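Jorndale Household Textiles Register: README

Summary
The register holds 2,759 records of domestic linen made or sold in the Jorndale district. It covers tea towels, tablecloths, napkins and aprons. Each record describes one article and carries a catalogue number beginning JHT.

Files
register.csv — one row per article
makers.csv — names and addresses of mills and retailers
glossary.txt — weave and finish terms, with Canadian spelling

Fields
The colour field uses a controlled list of 40 terms. Where an article has a stripe or border, the ground colour is entered first. Measurements are in centimetres and were taken with the article unfolded. Fibre content is recorded only where a label survives; otherwise the field is left blank.

Known limitations
Records from the Prarkilgate mill are over-represented. Dates for the Munasinghe bequest are estimates and should not be cited without the accompanying note. Over 300 rows have no maker.

Licence and contact
The data may be reused for non-commercial purposes with acknowledgement. Corrections should be addressed to Delwyn Maihi, Registrar, Zevutwood Centre for Local History, and must quote the catalogue number.

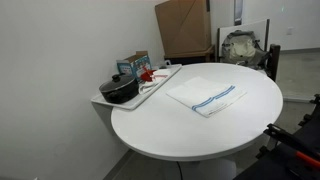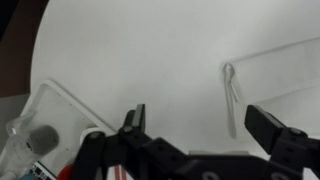
Page last modified: December 10, 2020

Version notes
Release 9 merges the former apron file into register.csv. Catalogue numbers are unchanged.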